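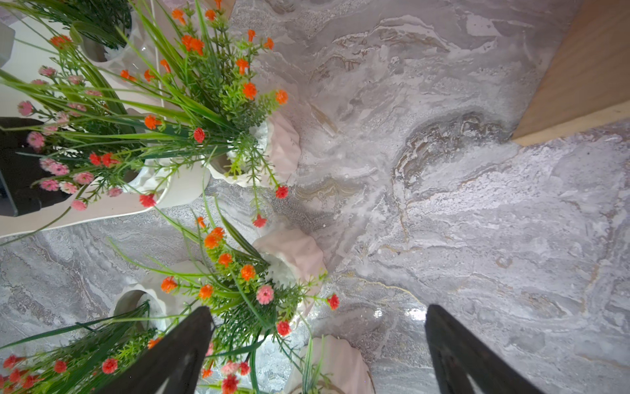 Can it do the flowers yet?

Flowers first, as I get asked about them more than anything else. Ribbed vases in white and blush pink, artificial stems in orange, red and pink, lots of long green grass, and two black fingers open in the thick of it. The bit of marble between the fingers is the bit I keep looking at.

Hello again, and welcome to the chores page. If you've come over from the old blog, it's the same idea as before: I go and watch machines try to do the jobs I'd quite like to stop doing, and I put up what I bring home with a few words to go with it. I'm not an engineer. I ran a gift shop for a good long while and I've dusted more vases than I care to think about, so I come at all this from the duster end.

The question I started with was whether a machine could do a morning's tidying in a shop. My answer at the moment is bits of it, slowly, with somebody standing there. I'll try to be fair about which bits.

Why a vase is a rotten first job

A vase with nothing in it is fine. It has a rim, it has sides, and you can more or less work out where to get hold of it. Put a bunch of grass and droopy stems in the top and the whole thing changes, because the part you want to hold is hiding under the part you mustn't squash. I never once thought about this when I was doing it by hand! You just shove your fingers through the leaves and feel for the pot.

Look at the red blossoms out on the ends of the stems, hanging over the marble. A person would brush past those without noticing. For a gripper every one is something to go round, or push aside, or get tangled with, and when it does push one aside the stem springs back somewhere new and the sums have to be done again.

Then there's the shine. The marble has a bright white spot of glare on it very near the right-hand finger, and on top of that it's all swirls and veins and flecks. Szu-yu Tang has spent far more hours with these things than I have, and she told me she'd pick a plain matt table every time if she were choosing. Shops don't have plain matt tables. Shops have whatever looks nice under the lights.

The ribbing I can't make my mind up about. I'd have guessed all those pleats would help with grip, like the ridges on a jam jar lid. Szu-yu thinks it depends entirely on whether the fingers land on a ridge or in a dip, and that the scalloped ones would be worse than the straight ones. We argued about it over lunch and neither of us had any evidence.

What I'd want it to do

When I had the shop, the flower table went like this. Lift each vase, wipe under it, put it back, turn it so the good side faces the door, fluff the stems, pick up whatever had dropped. Ten minutes if you weren't interrupted, and you always were.

Lifting and putting back, I've now watched machines do well enough that I don't hold my breath. Wiping underneath is all right on a clear surface. Turning the good side to the door I have never seen done in a way that pleased me, and I don't think it's the turning that's hard, it's knowing which side is the good one. Fluffing, no. Not close. I did see one try at Somholm and it looked like somebody patting a dog they were scared of.

Real stems would be another matter again. Artificial ones don't bruise or drip, and they forgive you if you grab them by the neck. I'd love to know how long it'll be before anyone lets one of these near a bucket of sweet peas.

The other chores, quickly

I've had a lot of emails about laundry so I'll say this much: towels are coming along, fitted sheets are a disaster, and odd socks seem to be beyond science. I timed one towel at Wattanapong at 92 seconds from pile to folded square, and it was a decent square. I can do one in about five. But I get bored and it doesn't, and I think people who laugh at the speed forget that part.

Restocking a shelf with boxes is the one I'd actually pay for today, if I still had shelves. Same size, flat sides, nothing dangling. Essam Younis runs a hardware counter and he'd have one tomorrow for the overnight job. He told me he has 3,000 lines in the shop and he'd be happy if a machine could manage the boring third of them. Screws in packets, yes. Mop heads, he reckoned not, and having seen him wrestle with a mop head I agree.

Washing up I've written about before and nothing has changed. Mugs good, anything with a lid bad.

The Drumura arm that everyone keeps writing in about I haven't seen in person. I've watched the same clips you have. Clips are lovely but they don't show you the goes that went wrong, and until I've stood in the room for a whole afternoon I'm keeping my opinions to myself (more or less).

A few things I've been asked

Would I trust one with a good vase? With one of my gran's, no. With something off the seasonal display, yes, and I'd stand near it.

Do the pointy fingers scratch things? I don't know. I've seen fingers with soft pads and fingers without, and the answer I get depends on who is selling them. Harnness have promised to let me bring my own crockery along and find out, so I'm saving up chipped plates.

Is it quicker than a person at anything? Not that I've watched. Steadier, sometimes.

Am I being paid by anybody? I wish. I pay for my own trains and my own sandwiches.

What's next

I'm off to see a bed being made in December, duvet cover and all, which I'm more excited about than a grown woman should be. If your shop or care home or school kitchen has a machine doing a dull job and you wouldn't mind me standing in the corner, please write. I'm quiet and I bring biscuits.

Page last changed 9/18/24. Comments are open again, and I've fixed the thing where it ate your paragraphs.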